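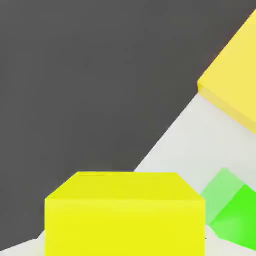 7. Adding a second author to a Tandico blog

This section applies to blogs hosted on a Dretov server. If your blog runs on your own server, complete the steps in section 2 first.

Before you start

You need the owner password and the e-mail address of the new author. The address must not already be linked to another author on the same blog.

Creating the author account

1. Sign in as the owner and open Settings > People.
2. Select Add author. Enter the e-mail address and a pen name. The pen name appears under each post and can be changed later. The sign-in name cannot.
3. Choose a role. Writer can create drafts and edit their own posts. Editor can also publish, edit all posts, and approve comments.
4. Select Send invitation. The status changes to Waiting.
5. When the new author has set a password, the status changes to Active. Reload the page if it still shows Waiting.

Note: The invitation link works once. If the link has been used or has expired, select Resend. The old link stops working as soon as a new one is sent.

Comment approval

By default, all comment notices go to the owner. To share them:

1. Open Settings > Comments > Notices.
2. Under Send to, select each person who is to receive notices.
3. Set Repeat notices to Off if two people are listed. Otherwise both receive a reminder for every comment still waiting, including those the other person has opened.
4. Save.

Handing over the blog

An owner who will be away for a long period can pass ownership to an Editor. Writers must be changed to Editor before the option appears.

1. Export a backup (Tools > Export > Full).
2. Open Settings > People and select the Editor.
3. Select Make owner and enter your password.
4. Sign out of all devices.

Caution: Ownership can be returned only by the new owner. Billing details move with the blog and are not kept under the old account.

Caution: Do not delete the old owner's account to finish the handover. Deleting an account removes its drafts. Published posts remain but lose their pen name.

Error 673

The pen name is already in use. Pen names from closed accounts stay reserved until the owner clears them in Settings > People > Closed.

Blogs using the Batidetti theme show only one pen name in the page header. To list both authors, turn on Show all authors in the theme options.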